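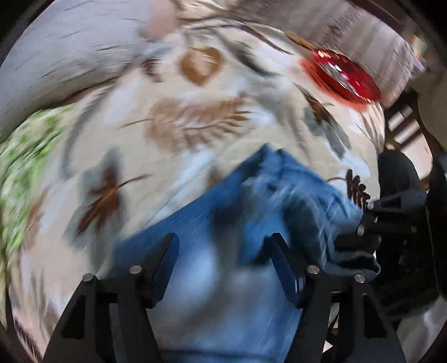 Slide 1. Two grippers at a denim garment, leaf-print cover beneath.

October
Speaker notes prepared by Kiri Whitcombe, Mahuika Student Robotics Program
2 min read

Good afternoon. I am pleased to report on the laundry handling project carried out by the senior class at Mahuika. I will keep to the project itself and leave budget matters to the printed report.

Students were asked to teach a pair of grippers to pick up, turn and fold everyday clothing. Denim was chosen for the first unit. It is heavy, it creases, and it holds a bunched shape that software finds hard to read. [Pause. Point to the folds below the peak.]

The class recorded 841 attempts over the term. Each student guided the hand-held gripper through the task and then reviewed the recording with a partner. Of those attempts, 379 were accepted for training. The remainder were set aside, most often for blur or for a grasp that began too late. Students wrote the acceptance rules themselves – a one-page document, revised twice – and the instructors applied them as written.

Patterned covers were used on purpose. A plain table gives good early results that do not carry over to a home. Isla Kereama's group will present its comparison of plain and printed backgrounds after the break.

[Next slide. If time is short, go directly to the schedule.]

The class is divided into 7 teams. Rangi Whitelaw supervises the gripper hardware, and Elsie Kingi is responsible for data review. Questions on finger pads and joint wear should go to Mr. Whitelaw – he has brought spare parts for inspection.

In the second half of the year, the program will join the Himine regional challenge. Entrants may submit up to 1,000 recordings. Our teams intend to submit fewer and to document each one fully.

Copies of the acceptance rules are at the side table. I will take questions now, then hand over to Rochelle Trevaskis for the safety briefing.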